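5th October
By Andor Csizmadia
12 min read

The first thing you hear in the Fitzsimmons building at six in the morning is the dough divider, which makes a noise like a very large stapler. The second thing is Vaughn Obi singing over it. He sings badly and with total commitment, mostly hymns, sometimes the jingle from a furniture store that closed when he was a boy, and by the time the first rye loaves come out he has usually worked his way through both.

I went to Condatville for the rye. I'd had one slice of it, at a friend's kitchen table, with cold butter and nothing else, and I spent the rest of that evening asking where it came from. It was dark without being sweet. It had a sourness that showed up late, after you'd swallowed, and a crust you had to work for. My friend cut me a second slice mostly to keep me quiet.

The bakery is called Zimska, and if you're picturing a storefront with a chalkboard, keep driving. It sits at the back of the old Fitzsimmons coat factory, past the loading dock, through a metal door with a bell on a string. There's a counter wide enough for one customer. Behind it are the racks, the oven, the divider, and a wall of buckets with masking tape labels in Obi's handwriting, which slants so hard to the left that I misread half of them. I thought one said "Tuesdale." It said "Twice fed."

Obi bakes 90 rye loaves on a regular day and 300 in the week before Thanksgiving, when people come from two counties over and park along the rail fence. He makes a few other things (a plain white pan loaf, a seeded roll, a flat onion bread that sells out before I'm properly awake) but rye is why the lights are on.

Rye is a difficult grain to love as a baker, and I mean that with affection, having ruined plenty of it at home. Wheat dough stretches. It snaps back, it holds a shape, it lets you feel clever. Rye dough is closer to wet cement. You can't knead it into behaving. It sticks to the bowl, the scraper, your sleeve, the phone you foolishly picked up. What holds a rye loaf together is mostly starch and a kind of natural gum in the grain, and if the dough isn't sour enough, the enzymes chew through the starch while it bakes and you cut into a loaf with a gluey stripe along the bottom. I've made that stripe many times. Obi calls it "the basement."

"Everybody's first year is basements," he told me, scraping down the mixer with a wet plastic card. "Mine was a year and a half."

He learned in a hotel kitchen, on night shift, from a pastry cook who thought rye was beneath her and handed it to him to be rid of it. He was 28. The hotel wanted little cocktail squares for smoked fish, the sort of thing people eat without noticing, and he started noticing. He tried scalding part of the flour, pouring boiling water over it and leaving it overnight under a towel, and the next day the paste had gone sweet and smelled of malt and raisins. He told me this as if it had happened last week. He put down the scraper to tell me!

The scald is still the heart of what he does. Every afternoon he mixes coarse rye with hot water in a steel tub and wraps the tub in two moving blankets. In the morning it goes in with the sour starter, some fresh flour, salt, and a scoop of yesterday's unsold bread, toasted and soaked. That last part surprised me more than anything else I saw. Old bread in new bread! It's an old habit in rye country, thrifty and delicious, and it gives the crumb a roasted depth that I'd been trying to get at home with cocoa and molasses and, once, to my shame, instant coffee.

The flour comes from Dakier, a mill half an hour north with one pair of stones and a parking lot full of cats. I drove up there on my second day. The miller's office is a trailer, the coffee is terrible, and the flour is wonderful: gray-brown, a bit oily between the fingers, with a smell like a hayloft after rain. They grind Obi's rye on a coarse setting that no one else orders. When the stones get dressed, which means recutting the grooves that do the work, he drives up himself and stands around being nervous until the first bag is filled. Then he bakes a single loaf from it, and if he doesn't like it he goes back.

Freshly ground rye is a moving target, too. A bag that's three days old drinks less water than one that's been sitting a month, or more, or the same, depending on the harvest and the weather and, I began to suspect, the cats. Obi doesn't measure the difference. He sticks a hand in the tub. I asked what he was feeling for and he thought about it for so long that the oven timer went off.

"Mashed potatoes," he said finally. "But from someone who's a good cook."

So I went home with four pounds of Dakier rye and a jar of his starter wrapped in a sock, and I made mashed potatoes from someone who is an average cook. The loaf had a basement, though a shallow one. The second was better. The third I'd have served to company, and did, and stood there watching them chew. 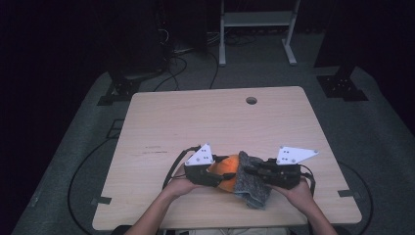
Rye has to wait after baking, and waiting is the part I'm worst at. Pulled from the oven, the loaf is still setting up inside, and if you slice it warm the knife comes out coated and you'll think you failed. Obi wraps his in linen and won't sell them until the next day. You need a spot to leave them, out of the sun, where you won't keep picking at the crust, and a plain light-wood table with a pale top, one with a little round cable hole toward the back and a few dark scuffs over on the left, is as good as any marble slab. Put a rack on it so the bottom can breathe. Then go do something else. I cleaned out a closet.

By the next morning the sourness has spread through the whole loaf and the crumb slices clean. By the third day it's better still, and this is when Obi eats it himself, cut thin, with lard and raw onion. I tried it his way and I'm a convert, though I'd suggest not having plans afterward. Butter and a salty pickle will get you most of the way there. So will a hard cheese, or a fried egg with the edges gone crisp. On day six, toast it slowly, twice through on low, until the corners are nearly black.

The regulars all have their own schedules. One man buys two loaves and hides the second from his household in the garage. A woman ahead of me at the counter wanted hers as dark as possible and sent back the first one she was shown, and Obi, delighted, dug through the rack until he found a loaf with a crust like a boot. They discussed it for several minutes while the line went out the door. I was in that line, and I didn't mind a bit. I was taking notes on the boot.

He's been at this for 34 years now, counting the hotel, and his shoulders bother him when it's cold. There's an apprentice, finally, who handles the afternoon scald and has been allowed to shape the seeded rolls. The rye she may shape in November. Shaping is a generous word for it: you wet your hands, scoop up a lump, pat it smooth with quick slaps, and get it into the tin before it can slump. Obi does it in one motion, the way you'd toss a cat off a chair. When he let me try, mine slid off my palm and landed half on the tin and half on my shoe.

He laughed, handed me a wet towel, and baked what was left of it in a small tin at the back of the oven. It came out lopsided, with one high shoulder and a crack down the side. I picked it up the next day on my way out of town. He charged me full price.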